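Opinión sobre la centrifugadora de ensalada Brekke de palanca, después de un otoño de uso

Escribo esta reseña porque cuando yo buscaba opiniones sobre la Brekke encontré solamente comentarios de dos líneas, "muy buena" o "se rompió", y con esto no se puede decidir. Pido disculpas por mi español, lo aprendí ya adulto y todavía confundo algunos artículos. Me llamo Vsevolod Savchuk, cocino todos los días para cuatro personas y comemos mucha ensalada, también en invierno.

Antes de la Brekke tuve una Lorkano de las baratas, con cordón. Se tira del cordón, la cesta gira, el cordón vuelve adentro. Funcionó bien hasta que el cordón empezó a volver solo a la mitad, y un día no volvió. La abrí con un destornillador y dentro había un muelle plano, como de una cinta métrica, que saltó por toda la cocina y que nunca conseguí meter otra vez en su sitio. Por eso la primera condición para la nueva era: sin cordón.

La Brekke tiene una palanca grande encima de la tapa. Se baja con la palma de la mano y la cesta toma velocidad. Hay un botón pequeño de freno al lado. El recipiente exterior es transparente y tiene una base de goma en forma de anillo, que se puede quitar para lavarla. Me costó 21 euros en una tienda de menaje del barrio; en internet la vi un poco más cara, con los gastos de envío.

Cómo seca

Para mí es lo más importante y lo explico con detalle. Hago trece bajadas de palanca, paro, vacío el agua, muevo las hojas con la mano y repito otra vez. Con este método la lechuga romana sale seca de verdad y el aceite se queda pegado a la hoja. Con una sola vuelta queda agua en los pliegues, sobre todo en las hojas rizadas. La rúcula seca muy rápido, pero si se baja la palanca con mucha fuerza las hojas se aplastan contra la pared y salen un poco heridas. Las espinacas pequeñas igual. Para las hierbas (perejil, cilantro, eneldo) no me convence: la ranura de la cesta es ancha y los tallos finos se meten en ella, después hay que sacarlos uno a uno.

Es un error llenarla hasta arriba. El fabricante dice en la caja que cabe una lechuga entera, y es verdad que cabe, pero secar es otra cosa. Yo pongo la mitad.

Ruido y estabilidad

Hace ruido, un zumbido que sube. No es terrible, pero a las siete de la mañana mi mujer lo oye desde el dormitorio, lo sé porque me lo ha dicho varias veces. La base de goma agarra muy bien sobre piedra y sobre mesa lisa. En el mantel de tela, en cambio, toda la máquina camina hacia el borde. Si las hojas están mal repartidas, vibra como una lavadora vieja.

El freno

Al principio pensé que era un lujo innecesario y ahora lo uso siempre. Se aprieta y la cesta se para en un momento. Con la Lorkano yo levantaba la tapa con la cesta todavía girando y alguna vez me salpicó las gafas.

Limpieza

Aquí tengo la queja más seria. La tapa está hecha de dos piezas y entre ellas entra agua. Según las instrucciones, se separan girando un cuarto de vuelta hacia la izquierda. La primera vez necesité quince minutos y un vídeo. Ahora lo hago más rápido, pero sigue siendo duro, y una persona con las manos débiles no lo va a conseguir. Si no se separan, el agua se queda allí y al cabo de unos días huele. El recipiente y la cesta van al lavavajillas sin problema. La tapa, mejor a mano, aunque el folleto permite las dos cosas.

Comparación con otras

Una amiga, Suryani Sitompul, tiene la Astison de manivela y me la prestó una semana para comparar. La Astison seca un poco mejor, porque uno puede girar todo el tiempo que quiere, y la tapa es de una sola pieza. Pero hay que sujetar la máquina con la otra mano y la manivela no se pliega, de modo que en el armario ocupa la altura de dos ollas. En la Brekke la palanca se bloquea abajo y encima puedo guardar un plato. También miré la Brandilthorpe de acero, muy bonita, pero pesa mucho y no se ve lo que hay dentro. No la probé, así que no digo más.

Antes de centrifugar

Una parte del resultado depende de cómo llega la verdura a la máquina. Yo guardaba la lechuga en la bolsa de la tienda, cerrada, y al tercer día las hojas exteriores estaban blandas; ninguna centrifugadora arregla esto. Ahora la saco cuando llego a casa, quito las hojas feas y la dejo en algo con agujeros, para que respire. El brócoli lo guardo aparte, sin lavar.

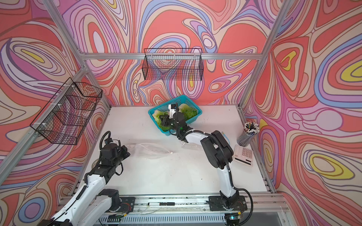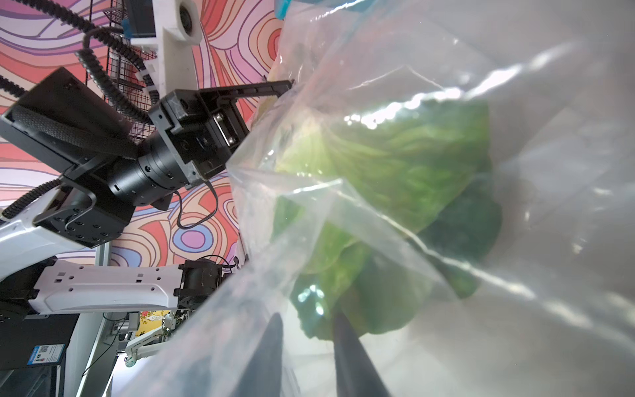
Lechuga y brócoli, todavía dentro de la bolsa de plástico. 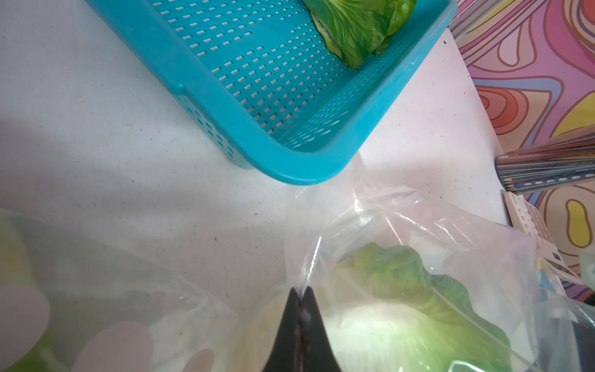

Lechuga en una cesta turquesa con ranuras.

El lavado lo hago en el mismo recipiente de la Brekke, con agua fría y la cesta puesta. Se mueven las hojas, se espera un poco para que la tierra baje al fondo y se levanta la cesta. No hay que volcar todo junto en el fregadero, porque entonces la tierra cae otra vez encima de las hojas. Con los puerros cortados hago lo mismo, aunque después no los centrifugo, para la sopa da igual.

También la he usado para cosas que no están en el folleto. Las patatas cortadas en bastones, antes de freírlas, quedan bastante secas y el aceite salta menos. Los champiñones no los recomiendo, salen con golpes. Un jersey pequeño de lana de mi hija lo metí una vez, lavado a mano, y salió bien, pero ella me miró de una manera que no lo he repetido.

Repuestos

Escribí a la tienda en noviembre para preguntar si venden la tapa sola. Me contestaron que sí, que se pide por encargo, pero no me supieron decir el precio. El anillo de goma también se puede pedir.

Mi nota es de 4 sobre 5. Le quito un punto por la tapa, que con un cierre más suave sería perfecta. Para quien vive solo hay un tamaño más pequeño, con la misma palanca; lo vi en la estantería al lado de la mía y la cesta me pareció suficiente para dos platos. Si alguien encuentra una manera más fácil de abrir la tapa, por favor que la escriba en los comentarios, yo la abro con un trapo húmedo y todavía me cuesta.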